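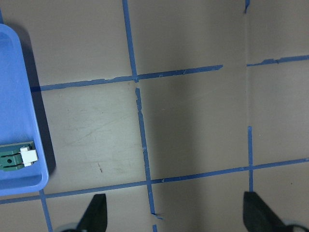
Blue painter's tape on the bench, blue tray on the left, connector in the tray. Gripper fingertips at the bottom.

Bench tips: teaching an arm by hand (and by remote)

I have been showing our arm how to move small parts at the Stakisgate workshop since August and I'm still not bored of it! A few things I'd pass on to anyone starting out.

Tape a grid first. Painter's tape is lovely stuff for this. It peels off cleanly, you can write on it, and it gives you somewhere definite to put the tray each time. Work through the cells in order, one start position per cell, then go round again with the tray turned a little. When I let myself put things down "anywhere", they all ended up in the same comfy spot near my right hand.

Leave ragged tape alone in the middle of a batch. Ours gets scruffy and I used to re-lay it whenever it annoyed me, which meant the lines shifted slightly and my notes stopped matching. Now I replace the lot between batches.

Put small parts in a tray with a rim. A little connector block skates away if you nudge it on a bare bench, and a rim keeps it within reach while you have another go.

Guiding by hand: hold the arm behind the wrist, well clear of the fingers. Amna Lodhi showed me this on my first day and it made a huge difference. Keep your sleeves rolled up too (my cardigan starred in an entire afternoon of recordings).

Driving by remote: go slower than you think you need to, and stop for a breath just above the part before closing. Look at the wrist view while you do it, not at the bench. It feels like reversing a trailer for the first hour and then suddenly it's easy, and rather addictive.

Keep your fluffs, but label them. If you miss the part and then get it on the second try, that's a useful thing to show. If you drop it on the floor, stop and start afresh.

Take breaks. I do 11 goes, then get up and put the kettle on. Jawad Malik does longer runs and his are tidier than mine, so find your own number.

Mind the lamp. Shadows creep across the bench as the day goes on, and I like some of that in the mix, so I do a few runs in the morning and a few after tea. Write down which is which.

Wipe the fingertips with a dry cloth before each batch. Dust makes them slippy.

We passed 661 recordings last week and I'm hoping for 900 by the time the bench is needed for something else. Next up is a deeper tray, and I can't wait to have a go with it.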